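# Shopping for a kitchen robot with £1,559 and a lot of hope

I have wanted a machine to put my bowls away since I was six. So when the Grastivum co-op, the shared workshop above the old dairy in Sultby, decided to spend real money on a robot helper, I asked if I could sit in on the planning. They said yes, as long as I did some washing up.

What a treat it has been! I had expected an argument over catalogues. Instead I found four people around a table with a kettle, a spreadsheet and a long list of kitchen jobs, and not one make of arm mentioned before the second pot of tea.

The list was Wubit Kassa's idea. She ran the stores at a cannery for years and has bought her share of equipment that ended up under a sheet. Her method is to write down the job first, in the plainest words you can find, and leave the machine column blank. "Put the clean bowls back on the pile" went in. "Help in the kitchen" got crossed out on the spot.

Each job then gets a price for being done badly. A dropped paper cup costs next to nothing. A dropped rice cooker costs a rice cooker, and possibly dinner for everyone in the building. It's a lovely way to think about money, and it changed the order of the list at once.

The next step is practice by hand. Before buying any arm, the group is working through the jobs with hand-held grippers, the sort you squeeze yourself, with a camera on board to record each go. You learn very quickly which objects two fingers can manage. Chopsticks, I can report after an afternoon of trying, are horrid. They roll, they hide behind each other, and they come up in threes when you wanted a pair.

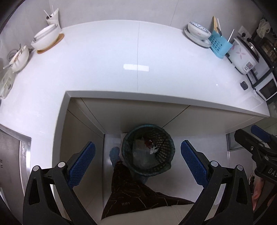

*Grippers open over the wastebasket, with the bowls, chopsticks and rice cooker up on the counter.*

Bins turned out to be my favourite. A bin liner is soft and see-through and never the same shape twice, and a crumpled tissue weighs so little that you can't feel whether you've got it. Joar Tveit, who keeps the spreadsheet, has given "bin" a whole tab of its own, with separate lines for picking rubbish up, dropping it in and changing the bag. Changing the bag has been put off until next year. I think that's wise.

There is also the matter of reach, and this is where planning on paper really earns its keep. A counter that turns a corner is a fine thing for a cook, who can swivel. An arm bolted to one side may do beautifully on that side and never get near the other. You can put it on a rail, or on wheels, or buy one with a longer reach, and every one of those choices eats into the budget. Joar priced all three. The rail came out cheapest, but it would have taken up counter that people want for chopping, so he has pencilled in a trolley.

Now, the money. The whole pot is £1,559, from two years of open days and one very good raffle. The second-hand arm they like, an ex-classroom Brito, is £1,232 with its controller. I'd have bought it there and then! Wubit took out a pencil and began listing what else has to come out of the remainder:

- spare finger pads, which wear out far sooner than you'd guess
- a stop button within reach of anyone standing at the sink
- the trolley, or the parts to build one
- a crate of cheap bowls for practice
- delivery from Trullton, up two flights of stairs

The stairs nearly sank it. Rawiri Tuhiwai measured the landing twice and reckons the crate will go round if the banister comes off first, so an evening has been set aside for that too. Time is in the plan alongside the pounds: 16 evenings for setting up and testing, shared out among the members, before the arm is allowed anywhere near a meal.

I asked whether it wouldn't be simpler to carry on washing up. "Of course it would," said Wubit, and passed me a tea towel. She wants the members to know how such a thing is bought, set up and looked after, and she'd like the bowls stacked as well.

My own advice, if your club or workshop is tempted, is to borrow this way of working whole. Write the jobs down. Try them with your own hands and a gripper. Measure the stairs — both flights. Then look at arms, and enjoy it, because that part is every bit as much fun as you'd hope.

The order goes in during October, banister permitting. I've put my name down for three of the testing evenings and for none of the chopsticks.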